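Sweet Enough Already: Snacking Habits in the Erkstead Dorms
Diễm Bùi and Lợi Quan, Food and Society, January term

1. Why we did this

Our dorm kitchen stocks 3 kinds of sweetener and no clean spoons. We wanted to know whether students who say they have quit sugar have quit sweet things, or just moved to Stevia and hope.

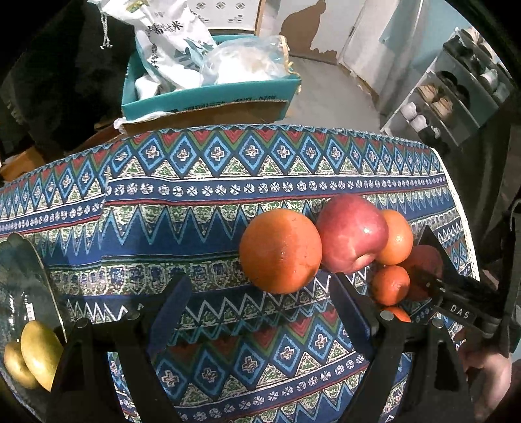
Figure 1. Oranges and an apple, the control snack.

We sent a survey to 960 residents. 500 answered, a figure we credit to the raffle. Charvát Hall replied in bulk, mostly between midnight and 2 a.m., and mostly in capital letters.

Respondents who named fruit as their main snack also bought the most cookies. Diễm thinks they were being modest about the cookies. Lợi thinks they were lying about the fruit. We could not settle this with the data we had, so both views are in the appendix.

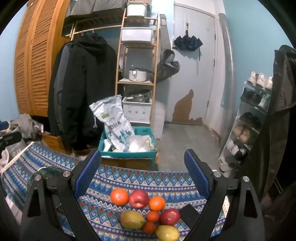 2. The tea test

Tasters got two cups of black tea, one with sugar and one with Stevia, and had to say which was which. Most were very sure of themselves. Being sure had no link to being right, and one taster asked for a third cup to confirm a wrong answer.

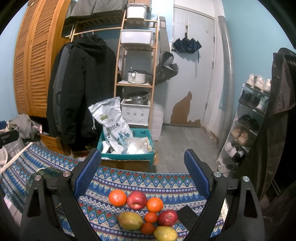

Figure 2. Apples and citrus on a blue patterned cloth.

3. Problems

The Dastora kettle died halfway through, so the later cups came from the microwave. We also forgot to ask anyone's age.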